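Building a Robot Helper at the Garlow Workshop

Have you ever dug through a messy toy box for one small thing? Your fingers do a lot of clever work in there, and the Garlow builders have been trying to teach a robot to do the same kind of digging, which is a bigger job than you might think!

Mei-kuen Chiang started the project in December, and she likes to have 2 clamps on the bins before anybody switches on the arm. She says a bin that slides is a bin that makes everyone grumpy. 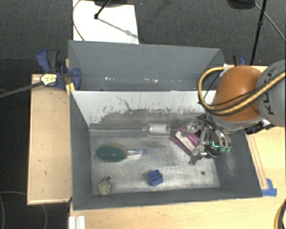 Why is picking things out of a bin hard for a robot?

Every object has its own shape, and things land in a jumble, so the robot has to work out a new way to hold each one.

If you'd like to try this at home, ask a grown-up for a big box and six odds and ends, then pick them out with kitchen tongs (keep your other hand behind your back, no cheating). Try a bottle, a little block and something lumpy. Which one made you try again?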